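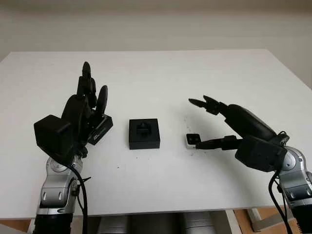
How do you get candle wax out of a cotton tablecloth?
Let it harden completely, lift off what you can with a dull knife, then iron the rest into plain paper towels.

The long version has more waiting in it. If the cloth can leave the table, put it in the freezer for 20 minutes. If it can't, hold a bag of ice on the spot and think about your choices in centerpieces. Cold wax snaps off in flakes. Warm wax smears, and then you have two problems and a greasy thumb.

Once the lump is gone you'll see a dull patch where the wax soaked in. Sandwich it between paper towels – plain white, because the ones with the cheerful printed geese can pass their geese along to your linens. Set the iron to low, no steam. Press, lift, move to a clean bit of towel, press again. Stop when the paper stays dry. Don't scrub it back and forth like a deck.

Colored candles leave color. Red is the worst, and naturally red is what people give you in December. Dab the mark with rubbing alcohol on a cotton ball, after testing a corner of the hem, and let the alcohol dry fully before any iron or dryer comes near it. Wash as hot as the label allows. Check the spot before drying. The dryer will happily make it permanent.

Polyester cloths: skip the iron unless you like them shiny. Freeze, scrape, then work in a drop of dish soap and rinse warm.

Valquíria Dantas wrote in to ask about wax on a lace runner. Slower, same idea. Freeze it flat on a baking sheet and crumble the wax with your fingers, no knife. Anything with sentimental value goes to a cleaner, who has insurance.

As for the bare table underneath, a plastic scraper and a soft cloth will usually do. On oiled wood, expect to touch up the oil afterward.

And a saucer under each candle costs less than all of the above. I own 2 and can never find either when company comes.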